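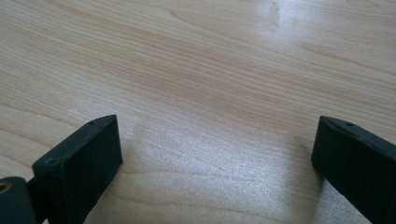 Figure 18. Fingers open over the bench top. Glare on the wood between the two fingers.

Section 6: Preparing the bench for a teaching shift

This section is for the packing staff at the Arkside site who will teach the Trivanel cell with the hand gripper. You do not need any knowledge of programming. Please read all the steps one time before you start.

6.1 Before you take the gripper

1. Clear the bench. Tape, labels, cups and phones go on the side shelf.
2. Wipe the wood with a dry cloth. Do not use spray polish. It makes the shine stronger and the camera has more trouble to find small parts.
3. Look at the bench from the height of the gripper. If you see a wide pale patch, turn the lamp to the wall until the patch becomes smaller. A little glare is allowed, as in Figure 18.
4. Sign in on the bench tablet with your normal staff number. The job code for carton inserts is 2078.

Note: The dark marks in the grain of the wood are not dirt. Please do not scrape them.

6.2 Checking the fingers

5. Open the fingers completely. There must be nothing between them.
6. Look at the small holes along the top edges of the fingers. If a hole is filled with dust or glue, clean it with the soft brush only.
7. Close and open the fingers slowly, three times. If one finger moves later than the other, stop and write fault 205 in the book.

Caution: Keep your other hand away from the gap while you close the fingers. The grip is not strong, but it can pinch the skin.

6.3 Teaching the pick

8. Put one insert on the bench, close to the middle.
9. Bring the gripper down at your usual working speed. Many people go too slow at the beginning, and then the cell learns to be slow also.
10. Close, lift, and place the insert in the carton. Wait for the tone.
11. Repeat until the tablet shows the job is full. For carton inserts this is 688 picks, shared between all the people on the shift.

Note: A dropped insert is not a fault. Press Skip and continue.

6.4 What changes in your work

When the cell runs by itself, the person at this bench no longer does the picking by hand. The work becomes loading the trays, checking the cartons and teaching again when Phelan sends a new shape of insert. Teaching hours are paid at the same rate as packing hours and they count for your breaks. Change the person at the gripper every hour, because the wrist becomes tired sooner than with normal packing.

If you prefer to stay on the manual line, tell your shift lead before the end of May. Both lines stay open during the trial.

For spare fingers and brushes, write to the Guvley service desk and give the number on your gripper case.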